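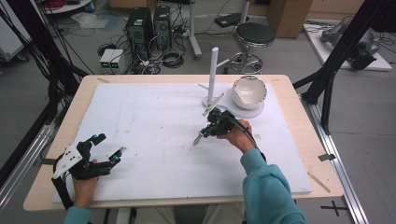

Revised bench rules for hand-held gripper work, issue 4

Issue 4 of the bench rules takes effect on Thu 11 May and replaces the October text at both the Condholm and Galter rooms. Most of the changes concern paired grippers. Myung-ja Bang drafted the section on cables and Rasa Kalniņš the section on rejection of recordings.

Start position. Both grippers are to be held over the work surface before recording begins, left unit over the left half and right unit over the right half. Fingers may be open or closed, but the state must match the task sheet. Operators who rest a gripper on the board between trials should lift it clear before the next start signal.

Cables. Where a gripper has a cable, run it back along the wrist with enough slack for full rotation. A cable that crosses the board in front of the fingers is grounds for stopping. Tape is permitted on the sleeve - not on the gripper body, where it has twice hidden a loose screw.

Sleeves. Long sleeves remain allowed. Cuffs must end behind the mounting plate. Keep to one sleeve color per session, as mixed colors have made hand labels harder to check.

Work surface. Foam board may be reused with scuffs and smudges. Replace it when a dent catches a fingertip or when the board rocks under light pressure. Items not listed on the task sheet go off the board, and their places on the table should stay the same for the whole session.

Floor. Tape marks are reference points for setup and are not to be moved by operators. Report a lifting mark to Pao-chu Siu, who holds the layout drawing.

Rejected recordings. Of 2,605 recordings reviewed under issue 3, 51 were rejected, 8 of them for a wrong start position. The reject code for that fault is now separate from the code for early motion. Please stop using the old combined code in Pruvamano; it will still appear in the menu until the next update.

Comments on the cable section go to So-ying Sin.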